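Drincombe open day: a walk through the Stillwood fit-out shop

Posted September 14, 2020

I signed up for the Drincombe open day mostly to see the Stillwood shop, where they make and finish tables, wall panels and folding screens for clinics, schools and small offices. The email said to bring closed shoes and a mask and to park behind the loading dock. I did all three and still ended up at the wrong door, as the sign for visitors faces the exit lane.

Our group had 18 people in it. We were split into two at the front counter, one lot starting with the saws and the other with the finished rooms. I was in the second lot, so I saw everything in reverse order.

Miłosz Pawlak took us around. He has been with Stillwood for five years and runs the finishing side. He speaks quietly and the dust extraction was going next door, so those of us at the back missed the odd sentence. I asked him afterwards about anything I had not caught.

The finished rooms are small bays set up along one side of the building. Each is fitted out the way a customer would have it, without the customer's belongings. The first was done as a school art room with a deep bench. The second was a waiting area with a long seat that I found a bit low. The third was the one I had come for, a plain white treatment and meeting room of the kind they sell to physio clinics. I am planning something similar for a back room at work and wanted to see how that much white looks in person.

It looks better than I expected. The table top is matte, and I had only ever seen glossy ones in the catalogue. The walls and panels are not all the same white either. Standing in the bay you notice that one leans a little blue and the next a little green, and after a minute you stop noticing.

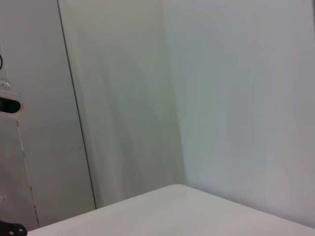 The white bay at Stillwood, with the rounded table corner and the panels behind.

Miłosz spent some time on the corner. Stillwood used to sell this table with square corners and changed over in August last year after complaints from clinics about bruised hips. A rounded corner takes longer to finish than a square one, and he said it is the first place he checks on every top. There is a choice of two sizes of curve. I would go with the larger one in a narrow room.

Someone asked about cleaning. The advice was warm water and a drop of dish soap on a soft cloth, then a dry cloth. No scouring powder and no melamine sponges, which polish a matte surface and leave a shiny patch. He passed around a sample that had been rubbed with one and the patch was easy to find when you tilted it to the light.

The other question was about marks. Pencil comes off, ballpoint mostly comes off, and hair dye does not. One woman in our group runs a salon and wrote that down.

From the bays we went through to finishing, where the tops lie on racks before they are wrapped. A full rack holds 144 pieces, counting the small shelves and drawer fronts. It was warm in there and smelled of glue. We were asked not to touch anything, and a boy of nine or ten touched something straight away.

The saws were last. They had been shut down by then for the lunch break, so we got an explanation and no noise. The offcut bins were the most interesting part for me. Larger offcuts go to Srithong, a toy maker two units down, and the rest is collected. You can buy a bag of small pieces at the counter for $5, which I did, and I have no plan for them yet.

Lunch was in the yard. Sultico, the coffee place from across the road, had set up a cart and was doing toasted sandwiches. The line was long but it moved. There were not enough chairs — odd for a furniture shop — and most people ate standing up.

A few practical points for anyone going next year:

Park behind the loading dock and walk around to the left. The door on the right is staff only.

Ask to start with the saws if you want to see them running.

Bring your room measurements. They had a desk where you could sit with someone and go over a floor plan, and I had left mine on the kitchen counter.

Prices are not posted in the bays. You have to ask at the desk, and they will email you a list the same day. Mine arrived before I got home.

I have asked for a sample of the matte top and one of each white. If they hold up to a few weeks of coffee cups in our lunch room, I will order the table with the larger corner and get a quote on the panels separately.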